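Frozen Stuffed Pasta Tips: What Helps and What's Just Talk

Every box of frozen stuffed shells I have ever bought promises the same thing, oven to table with no fuss. Then you turn the box over and the small print wants a preheated oven, a covered dish, a rest on the counter and a sauce you were supposed to have made already. I cook for a church hall supper twice a year and for a family of picky eaters the rest of the time, and I've quit believing the front of the box.

So these are tips for lasagna rolls, shells, ravioli and the rest of the freezer case, with my doubts left in.

Thawing

The usual advice is to thaw shells overnight in the refrigerator. I did that for years. The filling weeps, the pasta goes gummy at the fold, and you get a puddle under the sauce. Shells that go in frozen, straight on top of a layer of sauce, hold their shape far better. Add time and keep the foil on for most of it.

Ravioli I would never thaw. They stick to each other and tear when you pull them apart.

Lasagna rolls are the exception. If they are packed tight, the middle stays cold long after the edges have dried out. A few hours in the refrigerator fixes that, and I haven't found another way that does.

Sauce under, sauce over

You'll read that a thin smear of sauce on the bottom is plenty. Maybe in a magazine kitchen. Frozen pasta drinks up liquid as it bakes, and a thin smear turns into a brown crust you have to soak off. I put down enough to cover the bottom of the pan completely, then loosen the top sauce with a splash of water.

Jarred sauce is fine. The Osteck marinara I buy is too sweet for my taste, but a spoonful of red wine vinegar takes care of it. The fancy jar from the deli in Eltthorpe costs twice as much, and at the last supper I couldn't find one person who could tell them apart under melted cheese.

Leftovers and containers

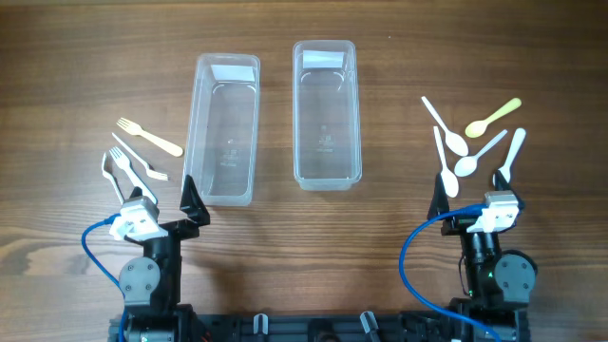

Cool the pasta before you put a lid on it, but don't leave it out all evening either. The rule I follow is 2 hours on the counter at the very most, and less when the kitchen is hot. Split a big pan into shallow portions and it cools much faster than one deep brick of cheese.

People swear by all sorts of things to keep red sauce from staining plastic. Cooking spray, sunshine, baking soda paste. I've tried all three. The spray leaves a film I had to wash twice, the sun took days and did a little, and the paste did a little more. What works best is putting the sauce in cold and rinsing the container with cold water before any hot water touches it. Even then I'd keep a couple of containers just for tomato and stop worrying about it.

Label with the date. I know everyone says so. I ignored it and ate a very old manicotti last March that tasted like the inside of the freezer.

Oven temperature

Box directions are written for an oven that tells the truth. Mine doesn't. I set it at 350 and the thermometer on the rack said 300, which explained a lot of pale suppers. An oven thermometer is cheap, and it's the only gadget on this page I'd tell you to go out and buy.

I'm less sold on the "finish under the broiler" step. It looks nice for a minute. It also turns the exposed edges of the shells into something like potato chips. If you want brown cheese, take the foil off near the end and wait.

Check the middle of the pan with a food thermometer. Bubbling around the rim tells you the sauce at the rim is hot, and that's all it tells you.

Cooking for a crowd 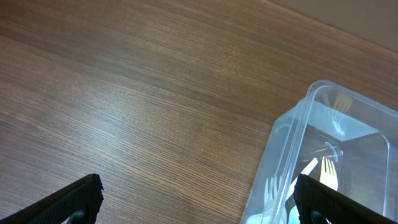
The charts that give you so many shells per guest are optimistic. They assume salad and bread get eaten first, and at a buffet people go for the hot dish. I plan on one more shell per adult than the chart says, and I still run short some years. Put the salad at the front of the line. It helps a bit.

Hot pans hold well under foil and a folded towel. They don't hold well in a low oven with the foil off, whatever the rental place tells you. The Tokarz warming tray I borrowed scorched the bottom layer before the last table had been called up, so if you use one, set it on low and slide a second pan underneath.

Ravioli on a buffet is asking for trouble. It goes from tender to paste while the line is moving. If you must, toss it with a little butter and bring it out in small batches.

Set out the forks and spoons last, handles facing the line, and have more than you think you need. Folks drop them, set them down and lose them, and go back for another with dessert.

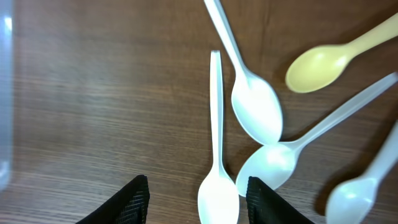

Plastic spoons, white and pale yellow.

Freezing your own

Is it worth making a double batch and freezing half? For shells, yes. Freeze them on a tray first, unsauced, then bag them. For anything with a thin cream sauce, I'd say no. Mine has split every time, and whisking it back together gets you something that looks better than it tastes.

Ricotta filling gets grainy in the freezer. An egg mixed in helps some. Draining the ricotta first helps more, and so does buying the whole milk kind. I keep hearing that a spoonful of cornstarch cures it completely. I've tried it two times and could taste the cornstarch both times.

Last updated April 3, 2022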